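3.2 Handling of light seating in shared rooms

The second part of the study was concerned with the movement of chairs. In rooms that serve several purposes in one day, chairs are lifted, turned and set down far more often than tables or storage units, yet the literature on domestic and office furniture has given most of its attention to sitting. Hlongwane's earlier survey of the Marchuk reading rooms recorded 1102 separate rearrangements over one term, of which 700 involved a single chair moved by one person. The present section considers how such a chair is approached and where the hands are placed.

Participants were asked to bring a chair to a marked position and then to return it. They were free to lift, tilt or slide it, and no method was suggested to them. A total of 586 trials were kept for analysis. Trials in which the chair was pushed with the foot or hip were coded separately and are reported in Section 3.4.

Three grips were distinguished. In the backrest grip, both hands are brought to the back of the chair. In the seat grip, both hands take hold of the seat at its sides. In the mixed grip, one hand is placed on the backrest and the other under the seat. The backrest grip was the most common in all three rooms — Husa, Jidano and the smaller room at Wurkitz — and was used in almost every trial where the chair had a rounded back and no arms. Participants who began with the seat grip tended to change to another grip if the chair had to be turned.

Floor covering also had some bearing on the choice. On carpet, chairs were more often lifted clear. On boards, participants were more willing to let the back legs remain in contact with the floor, and several remarked afterwards that they had listened for scraping. Figure 4 gives a view from above of a participant reaching with both hands towards a black chair with a curved backrest and thin metal legs, on a wooden floor.

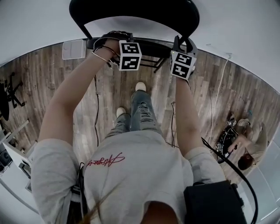 Figure 4. Both hands at the backrest of a black chair, wooden floor.

3.3 Setting down and final position

Each chair was judged to be in position when its front legs lay within 10 centimetres of the mark. Small corrections made after the hands had left the chair were counted as part of the same trial. Where a participant walked away and came back to adjust the chair, the return was entered as a new movement and given its own code.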